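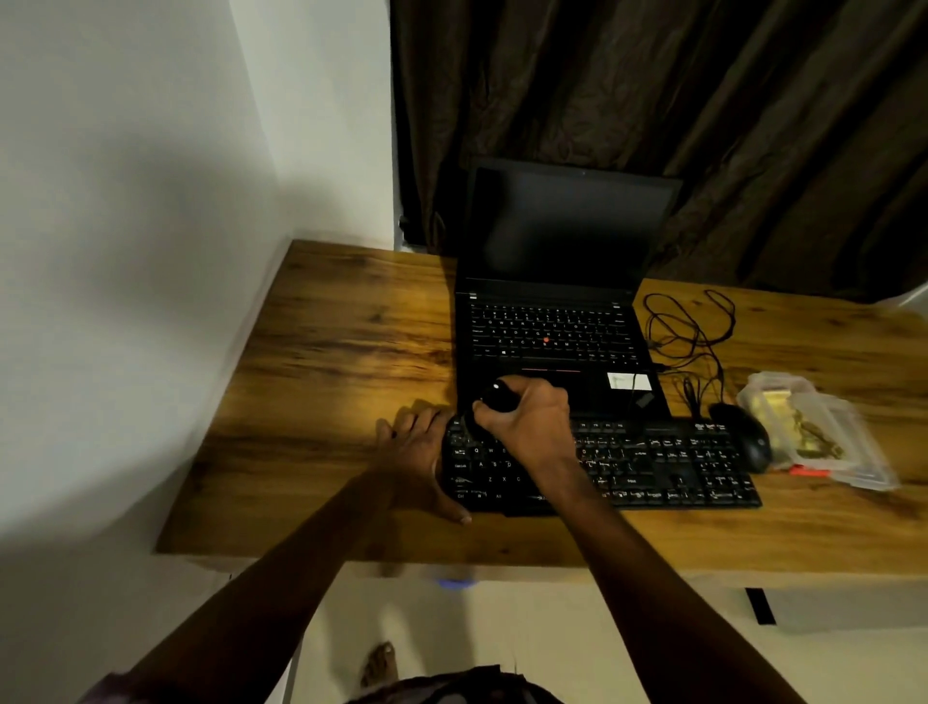 Gert Jacobs asks whether a head-mounted camera can really replace a wrist camera for small desk tasks, or whether you end up buying both anyway. Great question, and it comes in so often that it now sits at the top of the page. For picking up and placing things on a desk, our head view did better than I expected! It gets both hands, the whole keyboard and the mouse at once, so you know where everything is before the hand gets there. Where it struggles is the last inch. Fingers cover the object, and a small black thing over black keys is hard on any depth camera. If you only have money for one, start with the head camera. Add the wrist one when you get to plugs.

Which cameras did you compare?

Two so far. The Stanent is the head unit, and the Priltero is a tiny wrist camera that clips on behind the gripper fingers. I'd love to try a third one with a global shutter, but that has to wait until after November.

Why desk tasks and not blocks in a bin?

Blocks are fine for the first day. After that they teach you very little. A desk has shiny things, dark things, cables that never lie the same way twice, and a mouse that slides when you nudge it. If a gripper can cope with a mouse cord I start to trust it.

How many recordings are in the comparison?

1,671 clips in all, counting the bad ones. I keep the bad ones. 300 of those are small black objects over a dark background, which I added after the first round looked too good to be true (it was, the first round was mostly white cups).

Which gripper came out ahead?

Depends what you hand it! The Coste two-finger gripper is lovely on anything round. Its pads have a shallow groove down the middle and a cylinder just settles into it. The Sukside has three fingers and a softer squeeze, so it wins on odd shapes and loses on thin flat ones. I ran 200 grasps with each on the same set of objects, and for cylinders I'd pick the Coste every time. For a USB plug with a cable pulling on it, the Sukside.

Is the hand in the head-camera clips a fair guide for the arm?

Partly. People do things with a thumb that no two-finger gripper will copy, and we also steady ourselves with the other hand without thinking. I use the human clips to work out the approach path and the angle, then set the grip itself by hand. Thanasis Rallis wrote in to say he does it the other way around and gets usable grips straight from the clips. I'd really like to see that setup, so Thanasis, if you're reading, please send the settings file.

What about lighting?

More light on the desktop, less than you think everywhere else. A dark curtain behind the desk is no trouble at all for tracking hands. Glare on glossy plastic is. Move the lamp before you touch the exposure.

My camera keeps losing the hand near the bottom of the view. What should I change?

Tilt. Almost everyone mounts a head camera too level. I ended up 6 degrees further down than where I started, and that fixed most of the dropouts. Tighten the strap afterward or it creeps back up while you work.

Do I need the expensive controller?

For slow work, no. I ran the first month on the basic one and only switched because I wanted both cameras on the same clock. If you have one camera, the basic box is plenty.

Can I send you an object to try?

Yes please! Anything that fits in one hand and isn't sharp. I run new objects on Friday and add the results to the list, with the failed grasps left in. Put a note in the box saying which end you'd pick it up by.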